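Chapter 8

Why Laundry Never Ends: Household Work and the Economics of Time

In October, a retired bookkeeper named Agnese Mägi decided to write down every minute she spent on housework. She was expecting a modest figure and perhaps a little praise. At the end of the month she had 38 hours in the column marked "cloth" alone: washing it, folding it, looking for the other half of it. Her son-in-law, Indrek Vanags, kept the same diary in the same house and recorded 8. Both of them considered the split fair until they compared notebooks.

Economists have had trouble with this sort of work for a long time. If you pay a laundry in Nornambridge to wash your shirts, the money counts toward national output. If you wash them yourself, the shirts are just as clean and the economy has officially done nothing. Marry your launderer and output falls, a result that has been amusing first-year students for generations and has yet to be fixed. 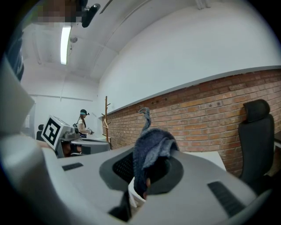 The usual defense is that unpaid work is hard to measure. It is, though so are plenty of things that get measured anyway. One approach, the replacement cost method, asks what you would have to pay someone else to do the job. Another, the opportunity cost method, asks what you could have earned in the same hour. The second has the awkward feature that a surgeon's dishes become far more valuable than a bus driver's, even when the bus driver is better at dishes.

Then there is the matter of machines. A washer cuts the labor in a single load enormously, and households have often responded by doing more loads. Standards rise to meet the equipment. A shirt that once lasted three days between washes now lasts until dinner – and the hour saved goes quietly back into the basket.

In this chapter we look first at how time diaries are collected and why people fib in them. We then work through both methods of valuation, using the Mägi household as our running case, and turn to the question of who does what, and whether wages explain it. Keep a notebook handy. The first exercise asks you to record your own housework for a week, and you may want to warn the people you live with.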